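Progress Report to the Haleveck Fund
Project: Bakholm, software for learning grasp policies from hand-held demonstrations
Submitted by: Elínborg Kárason, Wedevov
Date: 2018-10-10

1. Status

Work on the perception and planning modules is proceeding on the agreed schedule. The segmentation component has been retrained and released internally, and the trajectory alignment tool is in use by both teams. The planner remains one milestone behind, as reported in July.

2. Perception

The alignment tool now processes 1484 demonstrations without manual intervention. A further 107 were rejected by the tracking check and have been set aside for review by Oddur Hjaltadóttir.

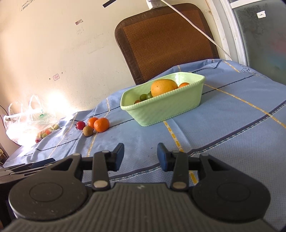 Segmentation errors are concentrated where objects of similar color touch or overlap. The retrained model separates instances by contour before assigning a class, and the class label may be left open when confidence is low. Tabletop arrangements are the main test of this change. A tangerine partly hidden by the rim of a green basket, behind a much larger mango, must be returned as a separate object even though only part of its outline is available. Patterned cloth is a second source of error, and plaid lines are now suppressed before contours are extracted.

3. Planning and control

Ama Frimpong has rewritten the grasp selection routine so that candidate grasps are scored against the finger geometry as well as the object. The planner evaluates 200 candidates per object and discards those in which a finger would meet the container wall. 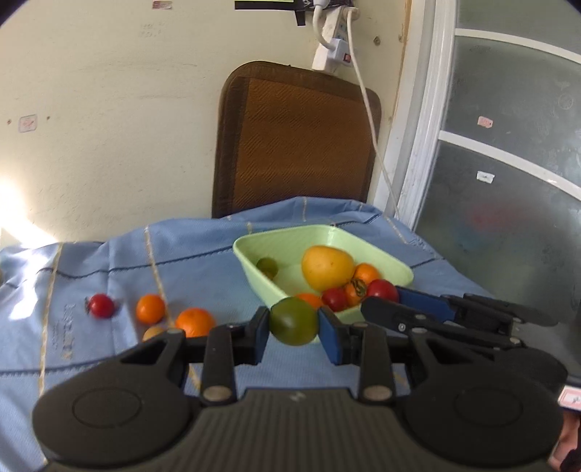

Scoring is followed by a short closing motion under force control. The closing threshold is at present a fixed value for each object class, and Vilhjálmur Norðdahl is replacing it with an estimate taken from the first contact. The two-gripper case requires an additional check on the space shared by both tools. That check is implemented but slow, and accounts for most of the planner delay.

4. Next period

The team will complete the shared-space check, publish the file format for aligned trajectories, and run the full pipeline on a held-out set of 1000 demonstrations. No change to the budget is requested. Aled Craddock remains the contact for technical questions.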